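**Plollcombe gear bench gets a mat**

PLOLLCOMBE — The repair room at Hestoda reopened in August with 556 donated gears to sort and one white table to do it on. A dark mat went down first. 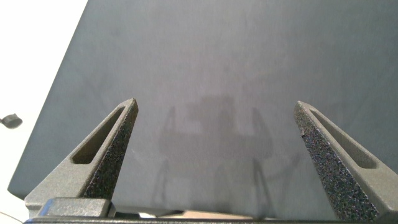
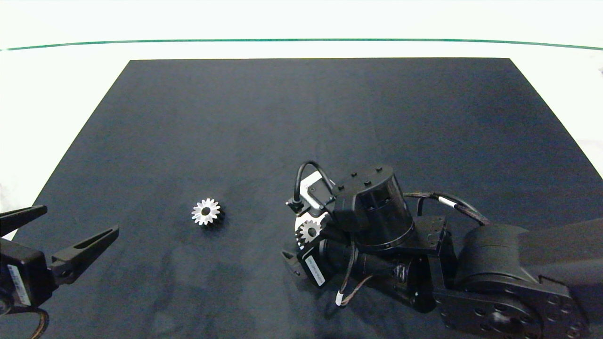
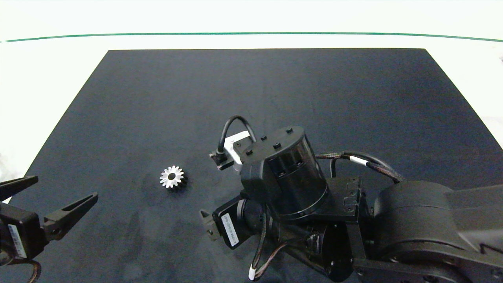
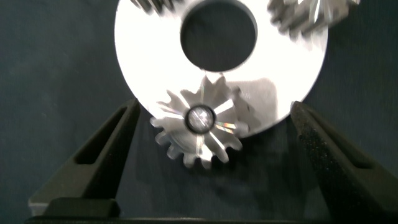 Sorting is by tooth count, then bore, then temper of whoever is sorting. Spur gears go in one drawer and bevel gears in another — a rule now 20 minutes old at its longest unbroken stretch. Drop-in hours start at 4. Bring your own coffee.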